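핸드헬드 그리퍼 데모 수집, 중간 정리

August 마감 전에 한번 적어놔야 나중에 안 까먹을 것 같아서 급하게 씀. 문장 엉망이어도 이해 바람. 2021년 7월 20일 기준이고 뒤에 숫자 바뀔 수 있음.

일단 지난 글에서 이어지는 얘기. 로봇 팔을 원격조종해서 데모 모으는 방식은 거의 접었다. 느리고, 조종하는 사람이 금방 지치고, 무엇보다 양손 작업이 너무 어색하게 나옴. 그래서 사람이 그리퍼를 직접 손에 들고 작업하고, 그리퍼 위에 붙인 마커로 자세를 추적하는 쪽으로 넘어왔다. 코드 이름은 Pasa. 이름에 별 뜻은 없음 (Jonatan Halvorsen이 저장소 만들면서 그냥 쳤다고 함).

구조는 단순하다. 머리 쪽 카메라로 양손 그리퍼를 본다. 마커 큐브는 면마다 패턴이 달라서 한 면만 보여도 자세가 나오고, 두 면이 같이 보이면 훨씬 안정적. 손목을 돌리다가 한 면만 정면으로 남는 구간에서 자세가 휙 뒤집히는 문제가 있는데 이건 아래에서 다시.

광각 렌즈라 왜곡이 심하다. 처음엔 전체 영상을 펴고 나서 마커를 찾았는데 가장자리 화질이 다 뭉개져서 검출률이 떨어짐. 지금은 원본에서 모서리를 먼저 찾고 모서리 점만 왜곡 보정한다. 이게 훨씬 낫다. 왜 처음부터 이렇게 안했는지 모르겠음.

작업은 어댑터 비슷한 크기의 검은 상자를 양쪽에서 잡아 옮기는 것. 쉬워 보이는데 케이블이 달려 있어서 의외로 까다롭다. 상자만 보고 학습하면 케이블에 손가락이 걸린다.
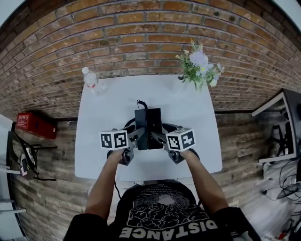

양손 그리퍼와 마커 큐브. 가운데 검은 상자가 작업 대상.

숫자 얘기. 지금까지 모은 데모가 1000개. 여기서 품질 필터를 돌리면 181개가 떨어져 나간다. 생각보다 많음. 떨어진 것들을 몇 개 열어봤더니 대부분 위에서 말한 자세 뒤집힘이었다. 평면 마커 하나로 자세를 풀면 해가 두 개 나오는데, 재투영 오차가 거의 비슷하면 프레임마다 왔다갔다 한다. 다들 아는 문제인데 막상 내 데이터에서 보니 짜증남.

해결은 일단 두 가지를 섞었다. 직전 프레임의 자세에 가까운 해를 고르는 것, 그리고 큐브의 두 면이 동시에 보일 때 모서리 점을 한꺼번에 넣고 푸는 것. 앞의 것만 쓰면 한번 틀렸을 때 계속 틀린 채로 따라가서 위험하다. 두 면이 보이는 프레임을 기준점으로 잡고 앞뒤로 풀어나가면 웬만큼 복구 됨. 떨어진 데모를 이걸로 다시 돌리는 중이고 몇 개나 살아날지는 아직 모름.

학습 쪽. 필터를 통과한 것 중에 800개만 학습에 쓰고 나머지는 검증용으로 뺐다. 정책 입력은 영상이랑 양손의 상대 자세. 절대 좌표를 넣었더니 테이블 위치만 조금 바뀌어도 무너져서 뺐다. 왼손 기준으로 오른손이 어디 있는지, 이거 하나 넣은 게 효과가 제일 컸다. 상자를 양쪽에서 누르는 동작은 결국 두 손가락 사이 간격이 전부라서 그런듯.

아직 안 되는 것들:
- 케이블이 상자 앞쪽으로 넘어와 있으면 접근을 망설임. 손이 중간에서 떨린다
- 한쪽 손이 먼저 닿으면 상자가 밀려서 쓰러짐. 사람은 무의식적으로 맞추는데 정책은 못 맞춤
- 사람 손 속도를 로봇이 못 따라감. 시간축을 2배로 늘려서 재생하는데 그러면 접촉 순간이 너무 밋밋해진다

마지막 건 Jonatan Sjöberg랑 얘기를 좀 했는데, 전체를 똑같이 늘리지 말고 접촉 직전이랑 직후만 원래 속도에 가깝게 두자는 의견. 일리 있음. 다만 접촉 시점을 어떻게 자동으로 찾느냐가 문제. 손가락 간격 변화가 멈추는 지점으로 대충 잡아봤는데 상자를 고쳐 잡는 데모에서는 전부 엉뚱한 데를 찍는다. 손으로 라벨링하는 건 피하고 싶은데... 몇십 개만 해볼까 고민중.

참고로 (Jonatan이 둘이라 회의록이 맨날 헷갈림. 성으로 좀 적자)

손에 드는 쪽 장비 얘기도 짧게. 손잡이는 권총형이 확실히 편하다. 예전의 막대형은 손목이 꺾여서 오래 못 들었음. 마커 블럭을 위에 올리니까 무게중심이 좀 높아진 느낌은 있는데 적응하면 괜찮다. 손가락 끝이 안쪽으로 모이는 각도는 아직 조정 중이고, 로봇에 다는 버전이랑 각도가 조금이라도 다르면 그대로 오차로 들어오니까 도면부터 맞춰야 함.

다음에 할 것은 시간축 실험이랑 뒤집힘 복구 결과 비교. 필터 코드는 정리되는대로 Pasa 저장소에 올릴 예정인데 지금 상태로는 경로가 다 하드코딩이라 남이 못 돌린다. 급한 사람은 댓글 주면 그냥 압축해서 보내드림.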